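Print this page | E-mail this page

Plarix Bench Arm Kit: Set-up Guide
Section 9: Teaching the arm to work a knob

October -- by the Loletwood bench desk

By now you should have the arm clamped down, the controller talking to your laptop, and the gripper opening and closing when you ask it to. If any of that is still giving you grief, go back to Section 3 and come back when it's sorted. I'll wait.

Knobs are my favorite part of this kit. They look like nothing, and then you spend an afternoon on one! A push button forgives you if you come at it a little crooked. A knob doesn't. The gripper has to be lined up with the middle of the thing, it has to hold without crushing, and then it has to turn without sliding off or dragging the whole appliance along with it. I've set up this routine at the Gorville workshop more times than I'd like to admit, and what follows is the order that works for me.

I'm using a plain countertop microwave with turn knobs all the way through this section. You can use a toaster oven, an old radio, a thermostat, whatever you've got. The steps are the same and only the numbers change.

CAUTION: Unplug the appliance for all of the teaching steps. Leave it unplugged until you reach "Running it for real," and please don't get clever about this. A timer knob on a microwave will start the thing if the door is shut, and running a microwave empty is bad for it.

Before you start

You'll want the short fingers from the accessory bag, the small hex key, a strip of masking tape and a pencil. The kit also comes with a pair of long curved fingers that look perfect for knobs. They aren't, at least not for small ones, because the tips flex when you twist. Save them for cups.

Check the firmware too. On the home screen of the Plarix app, tap the gear and look at the bottom line. If the build number is lower than 2,953, update before you do anything else. Older builds don't have the Twist block, and you'll be hunting through the menus for something that isn't there (ask me how I know).

Placing the appliance

1. Put the appliance on the same surface the arm is clamped to. Two tables pushed together will drift apart, and then every point you taught is off.

2. Turn it a few degrees so the knob side faces the arm. Square-on works, but I find the wrist gets a more comfortable angle this way.

3. Clear everything else out of reach of the arm. Mugs, phones, the manual. The elbow swings wider than you think it will.

4. Mark the two front corners of the appliance on the table with tape and pencil. When it gets nudged -- and it will -- you can slide it back to the marks and carry on.

5. If the appliance is light, put a strip of grippy shelf liner under the feet. Microwaves usually have enough weight of their own, but a toaster oven will scoot.

NOTE: Check the cable before you go on. Put the arm in Free mode and walk the wrist by hand through the whole reach you plan to use, watching the slack as you go. You want a loop loose enough that it never pulls tight at full reach. You don't want so much that it can hook under the fingers or flop in front of the knob. If it does, take up a little slack at the clip nearest the joint and try again.

Teaching the approach

6. In the app, open a new routine and name it. Use a real name. I have a folder with nine routines called "test" and I couldn't tell you what a single one does.

7. Put the arm in Free mode and bring the gripper to a spot in front of the knob, a hand's width away. Tap Save Point and call it Ready.

8. Roll the wrist until the fingers sit on either side of the knob. If your knob has a raised ridge across the middle, line the fingers up with the flat sides of the ridge. That ridge is your best friend in this whole section.

9. Move straight in until the fingers are around the knob, close to the panel without rubbing on it. Save this one as Touch.

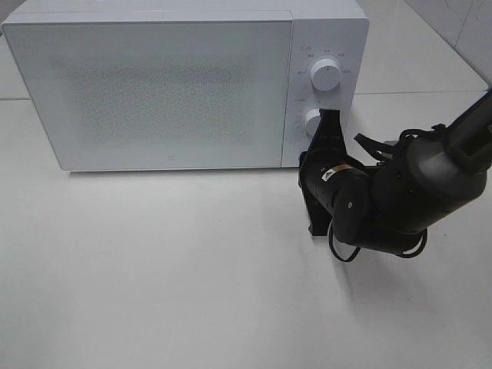 10. Go back out to Ready and then run the move to Touch at slow speed. Keep a hand near the stop button. Watch from the side first, then run it again and watch from above, since a line that looks dead straight from one spot can be way off from the other.

11. If the fingers come in high or low, don't start over! Tap the Touch point, choose Nudge, and move it in small steps with the arrow keys. I usually need two or three nudges before I'm happy.

CAUTION: If your appliance has its knobs stacked one over the other, like a lot of basic microwaves do, teach the lower one first. The fingers are tall, and it's easy to bump the top knob on the way in without noticing. Make a habit of looking at the upper setting before and after each run. If it has moved, bring your Ready point down a touch and come in flatter.

Same goes for the other end of the fingers. When you're working a low knob, the bottom tips can end up down by the table. Go slowly on the last bit, and if you hear scraping, raise the point and take hold of the knob a little higher up the finger.

Setting the grip

12. Set the grip force to 3 to begin with. The slider goes a lot higher and you'll be tempted. Plastic knobs on cheap appliances are just pushed onto a post, and too much squeeze combined with a slight pull will pop one clean off.

13. Close the gripper on the knob and try to turn the knob with your own fingers, gently. If it slips inside the gripper, go up by one. If the whole appliance shifts when the gripper closes, you're off center, so go back to step 11.

14. Save the grip as part of the Touch point. There's a small padlock icon next to the force slider. Tap it, or the setting goes back to default the next time you open the app. I think this is a silly choice on Plarix's part and I've told them so.

Adding the twist

15. Drag in a Twist block after Touch. It asks for a direction and an angle.

16. Start with a tiny angle, enough to see the pointer on the knob move. Run it. Then look closely at the gripper from the side: the wrist should roll around the middle of the knob. If the fingers swing in a little arc, the center is off, and a bigger angle will only make it worse.

17. Work the angle up until the pointer lands on the setting you want. Write that angle down on your masking tape. For the timer on the microwave I teach with, one short setting came out at 23 degrees, but don't copy my number. Every knob has its own idea of how far is far.

18. Add an Open block, then a move back to Ready. Don't skip the Open block. I've seen someone drag an appliance right off its marks that way, and the someone was me.

NOTE: Spring timers need a bit of extra thought. Some of them want to be turned well past the mark and then brought back for short times, the same as you'd do by hand. For those, use two Twist blocks with a short pause in between. And if the timer is counting down while the gripper is still closed on it, you're stopping the clock, so open up promptly.

Running it for real

19. Put a cup of water in the microwave, shut the door and plug it in. Never run it empty.

20. Check the tape marks. Check the cable. Check the upper knob.

21. Run the whole routine at slow speed once, then at normal speed. I wouldn't go to fast at all for knobs. You save a second or so and give up a lot of accuracy.

22. Stay with it. The kit is sold for teaching and bench work, and it isn't meant to be cooking your lunch while you're in another room.

If it goes wrong

The fingers slip on the knob. Wipe the pads with a damp cloth first, because dusty pads are the usual reason. If that doesn't help, swap to the Goodwin rubber pads in the small envelope. They're stickier, and they wear faster, so I only put them on when I need them.

The app says "Joint limit" halfway through a twist. Your wrist ran out of roll. Go back to Ready, roll the wrist the opposite way before you approach, and teach Touch again from there. It's annoying but quick.

It worked yesterday and misses today. Nine times out of ten something moved. Look at the tape marks, then the table clamp, then run the homing routine from Section 3. I'd only teach the points again after all of that.

The arm stops and flashes when it touches the knob. It has felt more push than it expected. Back the Touch point away from the panel a hair and clear the alert in the app.

Once you have one knob running nicely, copy the routine, rename it and change the points for the second knob. It goes so much faster the second time! Door handles come next, and for those you'll need the long fingers after all.

Related items
Section 3: Clamping, homing and first moves
Section 8: Buttons and switches
Section 10: Doors, drawers and handles
Spare pads and fingers: what fits what
Loletwood bench desk: questions from October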